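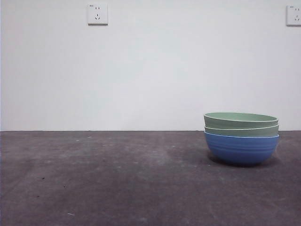 Callbridge replied that the matte areas in the sky of 1304 should be treated as blanching until shown otherwise, and that they would want the test panels read before agreeing to any solvent on the upper half. They also asked whether we had ruled out an original matte passage, meaning a sky deliberately left lean by the painter and a foreground built up rich. We had not. The condition report says "blanched" and I copied the word across from the previous report without testing it.

So the question for this round is whether the sky of the quarry picture is dull through damage or by intention. The two would be treated in opposite ways. If it is blanching, the surface has broken up at a fine scale and scatters light, and a suitable resin or solvent application should bring the saturation back. If it is a lean passage, saturating it changes the picture, and somebody will have to take it off again later.

What we have on 1304 so far:

Oil on canvas, plain weave, glue lined at an unknown date. Width 126 cm. Ground is off-white, chalk and lead white in oil, single layer as far as the edge samples show. Sky is lead white with a little carbon black and a copper-free blue. Foreground is earths, a good deal of bone black, and a brown glaze that fluoresces weakly. No signature. The old stretcher label gives Bultier as the place and nothing else. The quarry in the picture has a working face on the left and a flooded pit on the right, and the topography is consistent with the Bultier site as it appears on the older survey map, though the painter has moved the road.

Varnish is present over the foreground and the trees. It stops along the horizon. It does not stop cleanly: there are drips and a brush lap into the lower sky, visible under UV as a greenish fringe. Above that there is scattered residue in the hollows of the brushwork and nothing else. I read this at first as a selective cleaning, i.e., somebody took the varnish off the sky to brighten it and left the darks alone. That is a common enough thing to find. It would also account for the blanching, if the solvent was strong and the paint lean.

The other reading is that the residue in the hollows is not varnish. Under magnification it is duller and more granular than the foreground film, and it did not swell with the mixture that swelled the horizon fringe. It could be a size or a starch from the lining campaign, pressed through or wiped over. If so there is no evidence that the sky was ever varnished, and the selective cleaning story has nothing under it.

Reconstruction panels were laid out in April to get at this. Same ground recipe on all of them. Sky mix in three grades of oil content: lean, medium, and rich. Lean was ground to the stiffest paste that would still leave the brush. Rich was let down with extra stand oil until the strokes began to level. Each panel was divided so that one strip stays untouched, one strip gets varnish and is left, and one strip gets varnish and is then cleaned with the strong mixture. The varnished strips used the dammar batch, and a narrow margin was done in Sostance for comparison.
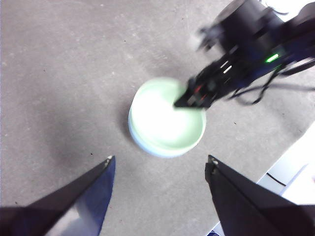
The untouched strips are the ones to look at first. They set the baseline gloss for each grade, and without that the cleaned strips mean nothing. The lean grade dried matte within the first weeks and has stayed so. It has the same chalky, slightly blue appearance as the sky of 1304, and the same habit of looking darker when viewed along the stroke than across it. The medium grade is uneven, with gloss on the ridges and matte in the furrows. The rich grade is glossy throughout.

A caution on all of this. Panels that have dried for half a year are not a painting with a lining and an unknown number of cleanings behind it. The accelerated set was meant to cover part of that gap but the chamber ran hot overnight and I have discarded the set. The log has the temperature trace. New set to be painted out with the remaining ground stock.

Notes on method, for whoever repeats it:

Use the hog brush with the flat ferrule, not the filbert. The stroke profile on 1304 has square ends and the filbert will not give them. Stroke profile matters here, as a good part of the gloss reading is geometry.

Let the ground go a full month. The first trial panel sank badly and I had taken that for leanness in the paint. It was an absorbent ground pulling oil down. This needs to be kept in mind for the painting too. A chalk-oil ground with too little oil in it would produce a matte sky from a perfectly ordinary paint, and then the word "intention" does not apply either. That makes a further possibility in addition to the two above: sinking. It would be expected to affect the foreground as well, and the foreground is varnished, so we cannot see whether it did.

Meter readings are to be taken at the same angle and on a stroke-free area where there is one. Where there is not, take them across the stroke and say so. Readings taken along the stroke on the first sheet have been struck out.

The glue for the tacking margins was made too thin. No effect on the result. 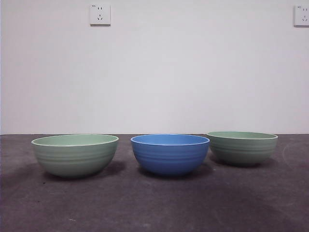

Bultier, 10/10/2026

Read all panels in north light and again under the lamp. The untouched strips are unchanged from the last reading except the medium grade, which has dropped slightly. Photographs and raking light set are in the job folder under the object number.

Lean grade, varnished then cleaned: whitened. The whitening is plain to the eye and goes away when wetted with mineral spirits, then returns as it dries. Under the microscope the surface is open, with pigment standing proud of the medium. This is blanching by any definition.

Lean grade, untouched: also matte, but not whitened. Wetting darkens it a little. Side by side the two are easy to tell apart. The untouched strip keeps its blue; the cleaned strip goes toward gray. Gloss at the low angle was 10 for the untouched strip and the cleaned strip was below what the meter will give reliably. Rich grade untouched read 19 at the same setting after the surface was dusted. I had expected a wider spread and will check the meter tile before putting these in a report.

Medium grade, cleaned: patchy. White in the furrows where the solvent sat, near normal on the ridges.

Rich grade, cleaned: some loss of gloss, no whitening.

Sostance margins: came off all grades with the mild mixture and left no change visible at the magnification used. It does sit rather high on the lean grade and the edge can be seen from across the room. Not a candidate for the sky unless sprayed.

Then went back to 1304 itself, with the panels propped next to it. Worked along the sky from left to right and compared each area with the lean pair. Findings:

Over the flooded pit, the matte sky matches the untouched strip. Blue holds, no whitening in the furrows, very little change on wetting. The microscope shows a closed surface with fine drying wrinkles on the thicker strokes. No pigment standing proud.

Over the quarry face, there is a band near the horizon that matches the cleaned strip. Gray, open surface, large change on wetting. It follows the greenish fringe and ends with it. Where there are drips of varnish there is blanching next to the drips, and where there are none there is no blanching.

Top edge is different again. It is covered with the granular residue and cannot be read.

The simplest account of this is that the sky was painted lean and was not varnished, that whoever varnished the foreground went over the line in places, and that someone later tried to remove the overrun with a strong solvent and blanched a narrow band. The blanching is real but local. The rest of the sky is the painter's surface, or a sunk surface that has looked like this for most of its life.

I would not go further than that. The account depends on the residue not being varnish, and that has been tested only by swelling. A sample for FTIR has been taken from the top edge and will go to Belay with the next shipment. If the spectrum shows a natural resin, most of the paragraph above has to be withdrawn. If it shows starch or protein it stands.

Sinking has to be looked at separately. Propose a small opening in the foreground varnish at the turnover edge, under the frame rebate, to see whether the dark paint beneath is matte. Bone black is a heavy oil absorber and would have been painted rich, so a matte dark would point toward the ground. A glossy dark would not settle it. Needs permission from Callbridge.

Consequences for treatment, draft only:

No overall saturation of the sky. The proposal in the condition report is to be struck.

Local treatment of the blanched band, tested first on the cleaned strip of the lean panel. Start with a dilute low-molecular-weight resin applied by brush, very little at a time, and check against the untouched strip for match in gloss as well as color. The risk is a shiny band where there was a white one.

Horizon overrun to be reduced mechanically under the microscope if possible. Solvent gel as the fallback, on the rich grade first and then on the lean.

Residue at the top edge left alone until the spectrum is back.

Foreground varnish is yellowed but coherent. It can stay for now. If it is thinned later the jump in gloss at the horizon will be smaller, and that has some bearing on how the sky looks in the room.

Wording for the reply to Callbridge: "matte paint surface, probably original in type, with local blanching along the horizon left of center." I have left out "intended." We do not know what the painter wanted from the sky. There is one related picture from the same sale, seen only in a black and white print, and its sky reproduces too pale for a judgment on surface. Asked for access.

To do:
Check gloss meter against tile and repeat the low-angle readings.
Repaint the accelerated set. Chamber to be run with the cutoff fitted.
Label the panel backs in pencil - the ink has bled into the chalk on the medium grade.
Amend the condition report and initial the change.
Send FTIR sample, with the location marked on the overlay and not only described.
Order stand oil.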